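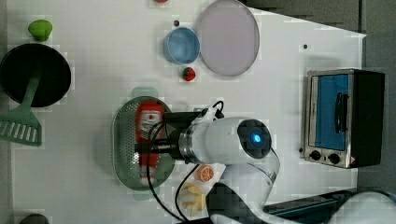

3.2 Where the sauce lives

I went into this part of the study expecting to write a page on fridges and leave it there. Ask people where the tomato sauce goes and they'll tell you, loudly, as though you'd questioned their upbringing! So I asked 362 households in Estby and Marwat, and then (this was the bit I'd been looking forward to) I asked them where it was right now.

The two answers matched less often than I'd hoped. Plenty of people who said "fridge door, always" went off to check and came back to tell me it was on the bench, or in the pantry behind the rice, or still out on the deck from tea the night before. One kitchen had a bottle in the cutlery drawer. I've coded all of these as "displaced", a word I borrowed from the earlier Gomness survey and have never much liked, as it suggests the sauce has a proper home and has wandered off from it.

Figure 3. A red ketchup bottle lying in a colander, with a frying pan to the left.

I should say a word about colanders, which gave me more grief than any other item in the coding. Is a colander a storage place? In my first pass I said no and put it under "cookware in use". Then I got to the Marwat diaries and found people keeping lemons in them, and garlic, and in a couple of homes the dishwashing tablets, for weeks on end. I went back and recoded all 2,091 diary entries with a new category, "open vessel", which takes in colanders, mixing bowls and the big salad bowl that only comes out at Christmas. It was a dull October, but the table makes a lot more sense now.

The open vessels turned out to be a favourite with the renters. My guess is that it comes down to cupboard space. The flats in the Stider blocks have very little of it, and if you've got one decent shelf you're going to stack things inside other things, labels be blowed. Owners had more cupboards and, from what they wrote in their diaries, spent more time annoyed at what was in them.

For the follow-up I went back to 120 of the households and asked them to keep the diary again, this time noting who had last moved each item. I lost 26 of them along the way, mostly to school holidays, so please read the figures in section 3.3 with that in mind. The "who moved it" column was also filled in by whoever was holding the pen, and the pen-holder was very rarely to blame.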